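Marking out a sorting bench: speaker notes
Miltgate stores group, spring session. Speaker: Lorraine Cheetham

Start without slides. Ask who has a bench at work with a heap at one end. Wait for hands.

Opening point. At Catden we had 153 part numbers going over one bench and two people who knew where everything went. When Declan Bloxham was on holiday it was one person. I want to talk about tape and cardboard, which cost us 28 pounds.

Next, the board. Leave it up while I talk.
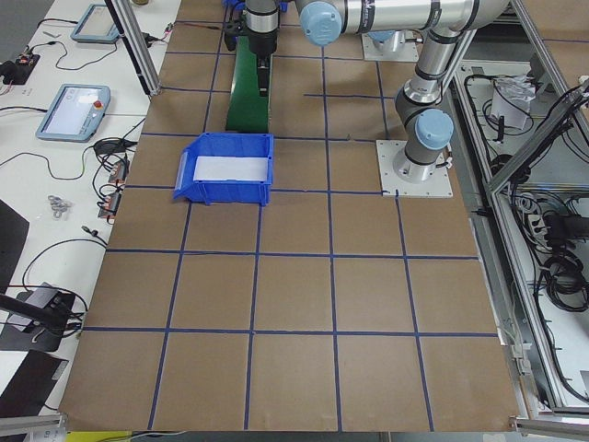 Page last changed: 2 January 2024

Kraft cardboard over the whole top, blue tape both ways, cells more or less square. Point out the blue bin towards the upper left. It sits in a cell, near a tape line, so if somebody shifts it you can tell from across the room. Most of the other cells are empty. Say that we like it that way, a full grid is just the heap again.

Mention the white sheet in the bin. At Nuttall they put a card in every bin and take it out when the bin goes back on the rack. Don't spend long on this, it comes up in questions.

Cardboard: it creases. We change ours each April. Somebody will ask about painting the lines on. We tried paint at Vakilau and had to live with the wrong cell size for nearly 2 years. Tape peels off.

Cell size. Measure your biggest bin, add a hand's width, then tape. Do the long lines first and check them against the edge of the bench before starting the cross lines.

Figures if asked: 221 bins through in the first week, Declan has the sheet.

Finish by handing round the tape samples. Get the roll back from the front row.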